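October, bedroom setup, second long session

Started just before 9. Coffee first, then the walkaround, which I'm going to write up properly this time. Ximena pointed out (fairly!) that my last three entries say "checks done" and nothing else, and if she had to pick up the station from my notes she'd have no idea what I'd looked at. So this one is mostly about the house rules and how they held up with real clutter on real furniture.

The short version of what we agreed with Neville after the Kullotero review: nobody's hands inside the reach circle while the arm is enabled, the stop within arm's length of whoever is running, speed cap stays on for anything soft or unfamiliar, and a reset gets called out loud before anyone steps in. That last one feels silly when you're working alone. I did it anyway, talking to the walls like a lunatic, and I'd rather keep the habit than have to remember when it applies.

Speed cap today was 209 mm/s at the tool, same as the last Pemlow run. I had a go at arguing with Agustina that we could go higher for the approach and only slow down near the surface. She said fine, write it up as a change request and get somebody who isn't me to sign it. So that's on my list, and until then 209 it is, approach included.

Cloth first. The pick point goes in the fold nearest the back and the retreat is straight up, no sideways drag until the gripper is clear of everything. I want this in the Bickerstaff procedure as an actual step, because right now it only says "retract" and Malcolm and I turned out to be reading that two different ways. His version swings toward home as it lifts. Perfectly okay on a bare bench, not so great with a remote sitting next to the cloth and a cable running across the top.
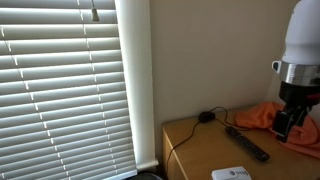 Nightstand station, gripper over the orange cloth, remote and cable left of it.

Cables. The rule says "no loose cables in the work area" and I think the rule is wrong, or at least it's written for the bench. A nightstand has cables on it, people charge things! What we care about is that the arm never hooks one and that nothing heavy is hanging off the other end. My proposed wording: any cable in the work area is either declared in the session sheet as part of the layout, with a keep-out strip drawn along it in the planner, or it comes off before enable. Ravindran wants the strip to include the part that hangs over the front edge as well. Agreed, I hadn't thought of the drop, and that's exactly where a low sweep would catch it.

Furniture. Do the push test before every session - two hands on the top, shove toward the wall, shove along it. If it moves, it doesn't get used until it's braced. I'd also like a line about blinds. Daylight through the slats changes over the morning and I've been leaving the tilt wherever I found it, which makes comparing sessions a pain. New habit: slats closed, same tilt, note it on the sheet. It's good practice more than safety so it can go in the appendix.

Ran 6 cycles under supervision with the cap on, then stopped to go through the log. It keeps 2000 lines and then starts eating the oldest ones, so PLEASE export before lunch and not after. I've lost a morning to that once already. Two protective stops in there, both on descent into the folds. I don't want to raise the force threshold to get rid of them. Mavau's notes from the spring did exactly that and Neville spent ages undoing it. Better to fix the descent height, and if the cloth bunches up higher than expected then a stop is the right answer.

Sign-off question that came up again: who's allowed to clear a protective stop? I've been clearing my own. Ximena thinks that's OK for the first, but a second in the same session should get another pair of eyes before re-enable. I like it. It's a bit annoying when everyone's at lunch, but so what.

To do:
change request for approach speed (me)
cable wording to Agustina, with Ravindran's bit about the drop
"retract" becomes "retract vertical to clear height, then home"
ask Malcolm if his waypoints need redoing or just the last one
tilt mark on the wand, bit of tape will do

Arm parked and disabled at 12:40, log exported. Afternoon session is Malcolm's.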